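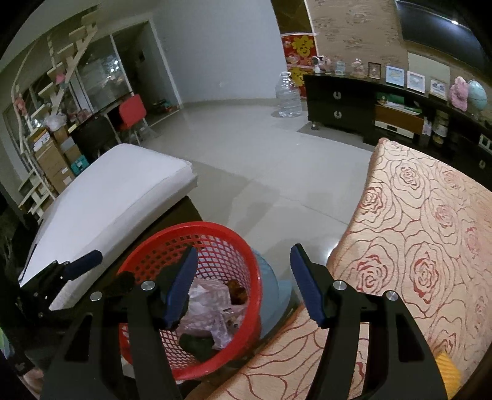 Itzel Cuautle asked whether any machine on sale can empty a living-room waste bin yet. Ours is a round plastic basket with a lattice side, standing on tile between the seats. I don't need the floor cleaned. I need the rubbish out and the basket put back.

Ngozi Igwe
Not as a product, no. Gripping a rigid rim is the easy part, and two padded jaws will do it. The trouble is what lies in the bottom. Crumpled bags and clear wrappers have no fixed shape, and depth cameras read transparent film badly. We ran a two-arm set-up at Sanness in August on a similar job: 20 attempts, 4 failures, all on clear film. Tipping the whole basket into a sack worked better than picking, provided the sack was already held open. Opening the sack was done by hand.
Glossy tile also gives reflections that upset floor detection. Matt mats help.

Kragh
get a bin with a liner and lift it out yourself, takes 25 seconds

Nosen
Depends what you call a machine. Fixed arms empty tubs on shop floors all day, but the tub arrives in the same place every time. At home someone moves a cushion and the path has to be planned again. I would wait.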